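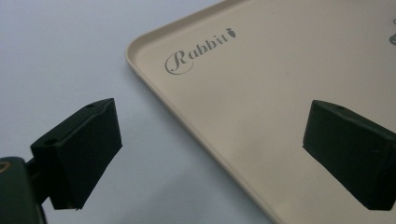 The Lirnis hand gripper at the rim of a beige plastic tray.

Drirnel Opens Orders for the Lirnis Hand Gripper

Oct 1, 2025 – Drirnel today opened orders for Lirnis, a hand-held gripper kit for teams that teach robots to handle household and kitchen items. An operator holds the tool and does the task by hand, and a camera on the tool records each grasp from the gripper's point of view. No robot arm is needed during recording.

The kit includes the gripper body with its camera, one pair of black two-finger jaws, a spare pair, a charging cable and a carrying case. Fingers are held on with screws and can be changed at the bench. The basic kit costs $1,302. A version with 2 complete grippers, for tasks that take both hands, costs $2,397.

Trays, plates and other flat items with a thin rim were a main concern during development. Earlier fingers from Drirnel had a rounded face and tended to slip when a tray was picked up by its edge. The Lirnis fingers have a flat inner face and an angled block shape.

"Our customers kept sending us recordings of dropped trays," said Halyna Yurchenko, product manager at Drirnel. "We changed the finger before we changed anything else. The body is close to what we sold before."

Leinonen, a maker of table-clearing robots, has used preproduction units since February. Its operators recorded 1,154 tray pickups with them.

"New people are recording usable data on their first shift," said Roksolana Yatsenko, who runs training at Leinonen. "I would like a longer cable, and I have told them that."

Recordings are saved in a standard video format with a separate file for finger position. They can be opened in Nindach, Drirnel's desktop program for trimming and labeling, which comes with the kit at no extra charge.

Owners of the earlier gripper can buy the new fingers separately. Kits ship in the order in which payment is received. Prices do not include shipping or sales tax.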